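3.2 Setting and materials

Folding was studied at floor level in all of the households included in this section. Participants in the pilot had been given a table, and several of them moved the textiles to the floor or the bed within the first session. The table was therefore dropped from the protocol, and each participant worked on whatever surface was normally used for the task. In the household coded Muleo this was a floor laid with woven straw mats.
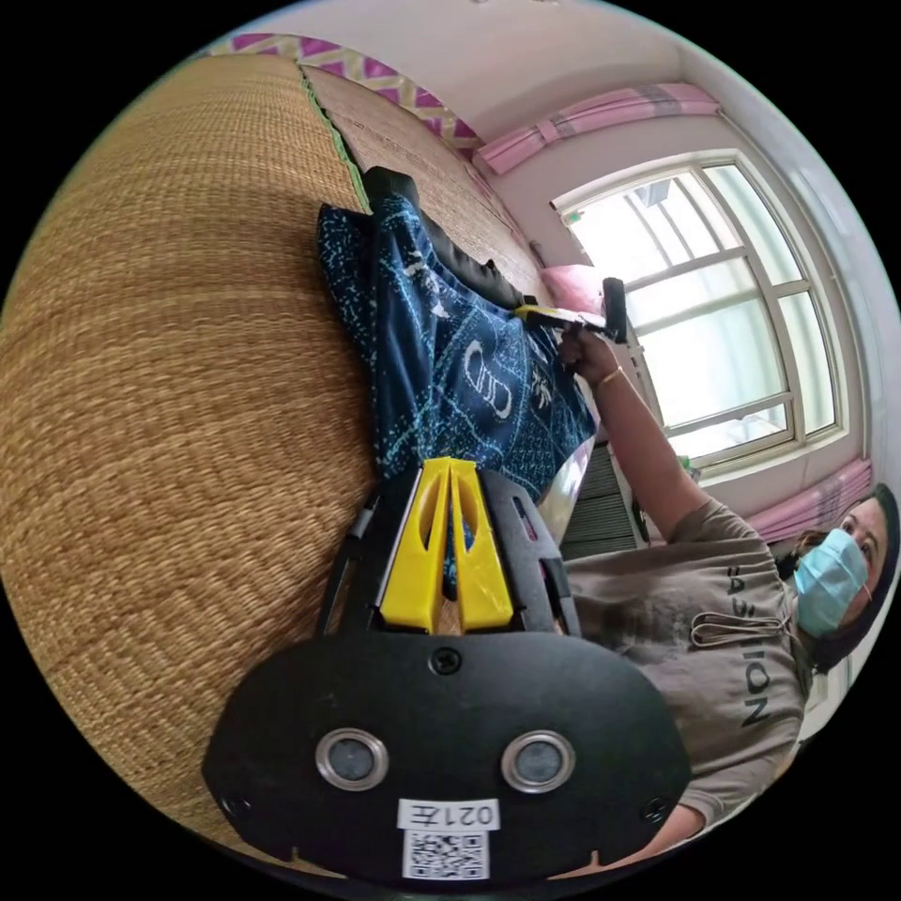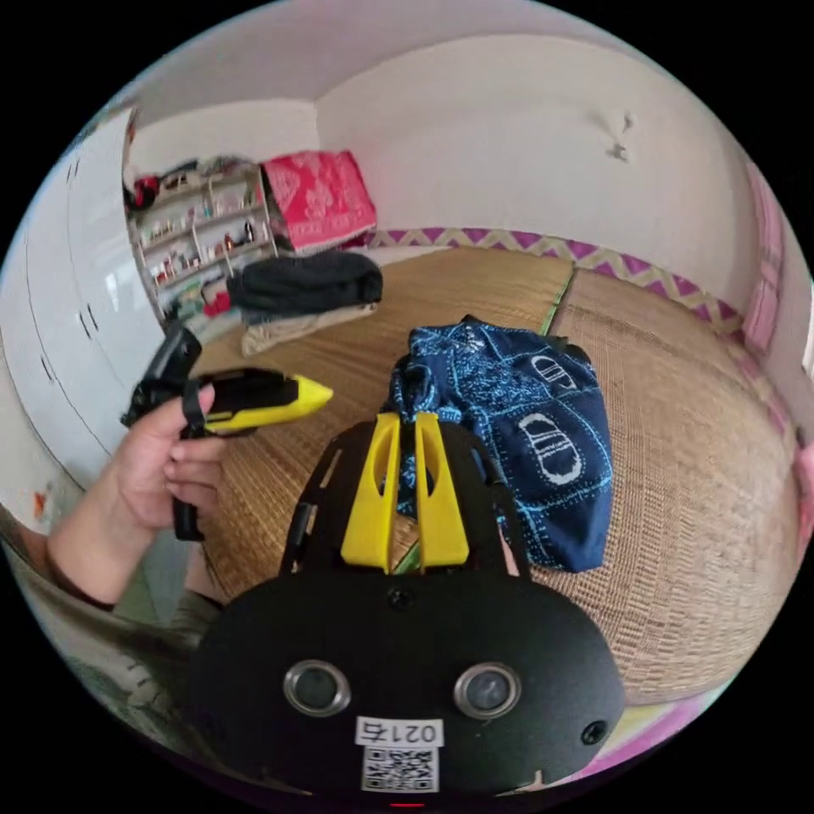

Figure 4. Patterned blue cloth on woven straw matting, Muleo household: folded (first panel) and crumpled (second panel).

The choice of surface matters for two reasons. First, a woven mat offers more friction than a polished board or a laminate worktop, so a thin cloth laid on it tends to stay where it is put. The lower layer can be left alone while the upper layer is drawn across. On the smooth floors of the Grarneson household the same action moved both layers together, and participants there used a knee or the free hand to hold the lower one. Secondly, matting laid in panels provides straight lines. Where a seam or an edging strip was within reach, participants sometimes set the first edge of the cloth parallel to it and took later folds from that line. We coded this as "external alignment", as distinct from "self alignment", in which one edge of the cloth is matched only to another edge of the same cloth.

Textiles were drawn from those already in use in the home. No new items were supplied, as the stiffness of unwashed fabric had been found in the pilot to make the first two folds easier and the later ones harder. Each item was assigned to one of three groups: light cloths with a printed pattern, plain cloths of medium weight, and blankets or other thick items. Cushions and pillows were not folded and were left where the household kept them. Where a cushion lay close to the working area, participants were free to move it or to work beside it.

3.3 Procedure

Each trial began with the item in a heap. The heap was made by lifting the cloth at its centre and letting it drop from a height of 40 cm. If any edge fell in a straight line longer than 50 cm the drop was repeated. Participants were asked to fold the item as they would before putting it away, with no target shape and no limit on time. A trial ended when the participant released the item and withdrew both hands.

In total, 982 trials were retained for analysis. Of these, 400 used light printed cloths, and the results in Section 4 are given for that group unless stated otherwise. Trials were excluded if the participant was interrupted or if the item was exchanged for another before the final fold.

Sessions were held in daylight wherever possible. Printed cloths are easier to read in even light: the repeat of the pattern, the direction of any lettering and the difference between the face and the reverse all help the participant to find a corner. Under a single ceiling lamp, the hollows of the heap fall into shadow and the search for the first corner takes longer. The Fukuda household could be visited only after 6 pm, and its trials are marked separately in the tables.

3.4 Coding of actions

Actions were coded in four stages: search, spread, fold and press. Search covers all contact with the heap before a corner or edge is held. Spread begins when the cloth is first drawn outwards and ends when no further attempt is made to flatten it. Fold covers each movement that lays one part of the cloth over another. Press covers any downward contact intended to flatten a fold already made, whether applied at a single point or along the crease.

The boundary between spread and fold was the least reliable. Some participants began folding while part of the cloth was still bunched, then flattened the remainder through the upper layer. Such cases were coded as fold from the moment the first layer was laid over, and the later flattening was coded as press. Coders at Nastbridge applied this rule to the full set after it had been agreed on a smaller sample of trials.

A finished item was scored on the match between outer edges, the presence of trapped creases and whether it could be lifted without opening. Appearance of the printed pattern on the upper face was noted but not scored. Several participants turned an item over after the last fold so that lettering faced upwards, and we treated this turn as part of the trial only where it preceded release.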